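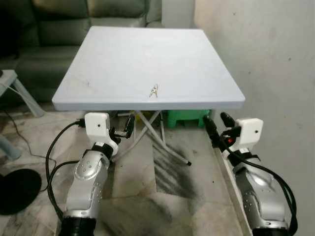

Robot teaching by demonstration is a way of giving a robot a new skill by having a person carry out the task through the robot itself. The person either takes hold of the arms and guides them, or steers them from a distance with a matching set of controls, while the machine records the position of every joint along with what its cameras see. One of the great pleasures of the method is how little it needs in the way of a workshop. A folding table with a single small metal clip on it, a sofa behind and a stool tucked underneath will do perfectly well as a place for two arms to learn.

Guiding by hand

In the older form, often called kinaesthetic teaching, the motors are set to go slack or to hold up only the weight of the arm. The teacher then moves the gripper through the task. It is wonderfully direct - a newcomer can usually manage a simple reach within minutes - but the teacher's own hands and sleeves tend to get into the camera view, and guiding two arms at once is tiring.

Remote control

Remote control, or teleoperation, keeps the teacher out of the way. In a leader and follower set-up, the teacher moves a light pair of arms and a second pair copies them. Other systems use handheld controllers or gloves. The Wetis controller, developed in Tolbridge, belongs to the first group and adds a gentle push back against the fingers when the gripper closes. Teachers find this a great help with thin, flat or slippery things, which are easily pinched too hard or missed altogether.

Recording a task

A single run from start to finish is known as an episode. Small objects make surprisingly rich lessons: a clip can lie at any angle, its shape offers several places to take hold of it, and a gripper coming in a little too low will meet the tabletop first. Teachers therefore shift the object between episodes and vary their approach. Slow, steady movements are preferred, though a fumble followed by a good recovery is often kept, as it shows the robot how to get out of trouble.

The Pilton collection

The Pilton collection brings together 3079 episodes of household tasks, all taught by remote control in lived-in rooms. Of these, 725 involve picking up a small metal or plastic object and 439 call for both arms to work together. The Adamczyk method, used throughout, asks each teacher to complete 200 practice runs before any are saved. The current version was released on January 20, 2024, with bedding and curtains listed among the tasks still to be added.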